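Lorkasard Makers and Menders Club
Chores and Machines Group
Minutes of the meeting of 8/24/22

Chair: Elba Carrasco
Minutes: Gualtiero Farina
Present: 19 members, plus two guests from the Lisard repair shop

1. Minutes of the last meeting

Approved with one fix. The price given for the Schnyder window washer was for the refurbished unit. Elba will correct the copy on the club page.

2. Main topic: can machines do the chores yet?

Elba opened by asking everyone to name one job at home or at work they would hand over tomorrow. Laundry won by a mile, with picking up after kids a strong second and emptying the dishwasher third. One of the Lisard guests said sorting the returns bin at the shop, and got a round of applause from anyone who has ever worked a counter.

Gualtiero then gave his talk on picking things out of bins. He thinks this is the most exciting corner of the whole field right now, and by the end most of the room agreed with him. A machine that can reach into a mess and come out holding one thing, any thing, has a piece of nearly every chore on our list. Tidying a playroom is mostly that. So is unloading a washer, and so is half of what goes on in a stockroom.

He went over why mixed household stuff is harder than boxes. A box has flat sides and a suction cup loves it. A hairbrush has bristles on one side and a thin handle, a cup can roll, and a soft toy changes shape when you squeeze it. Things also lie on top of each other, so the machine has to decide what comes first. People do this without thinking, usually while talking on the phone.

Discussion was lively and ran well past the time we set for it. Main points:

– Two fingers or suction? Most of the room favored fingers for the home and suction for the shop. The Lisard guests said their returns are so mixed that they would want both on one arm.

– Speed. Gualtiero said he would be happy with slow. If it runs while he is asleep, it can take all night over the toy box. Others felt a shop could never live with that.

– Knowing what a thing is versus just getting hold of it. Elba pointed out that emptying a bin and putting the stuff away are two different jobs. The second one needs to know that the brush goes in the bathroom and the cup goes in the kitchen. General agreement that the second job is a lot further off.

– Where the arm would go. Big arms need a solid base and room to swing, and few of us have a kitchen like that. A smaller arm on a rolling stand got a lot of support.

– Cables. Several members who have built small arms said their first failure was always a cable rubbing or snagging at the wrist. Leave plenty of slack in the loop and check it often.

3. Results of the home trial

Members logged 841 tries with the club's Stirora arm over the summer, all of it picking single items out of a plastic tub. Of those, 194 ended with the item dropped, missed or pinned against the side of the tub. Everyone was delighted with this. When we did the same test in January, with fewer items, it missed more often than it hit.

Items close to a wall gave the most trouble, because the fingers have no room to get around them. Shiny things were second. Gualtiero wants to try again with sloping sides, and with the lamp moved so there is less glare on the bottom of the tub.

Folding was tried too, by two members, with dish towels. It made one good fold in an evening. Both would like it recorded that it was a very good fold.

4. Money

The group has $1,910 in its account. A new set of finger pads was agreed at up to $40. The request for a second camera was held over until we know what the pads do for us.

5. So, yet or not yet?

Elba called for a show of hands. For one narrow job, in one place, with a person nearby: yes, by a large majority. For a full evening's chores in an ordinary home: no, with two hopeful votes for yes. For shop-floor sorting: too close to call, and the Lisard guests asked us to come see their counter before we vote again.

6. Actions

Elba: correct the last minutes; set up the visit to Lisard.
Gualtiero: order the pads; build a tub with sloping sides.
All: bring five household items each for the next round. Include something soft and something with a handle. No glass, please.

7. Next meeting

Same room, same time, next month. Topic will be unloading a dishwasher – bring your worst rack.

Attachment to item 2:
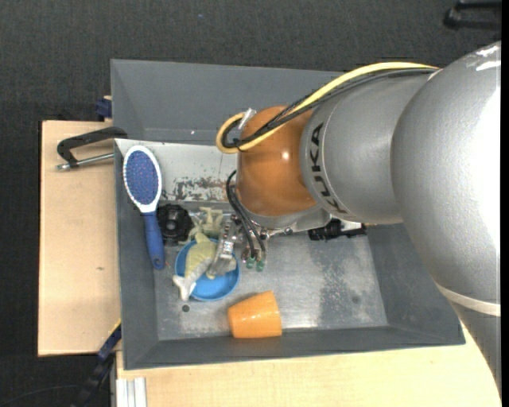

Mixed-bin picking with a KUKA arm: hairbrush, bowl, orange cup and toys.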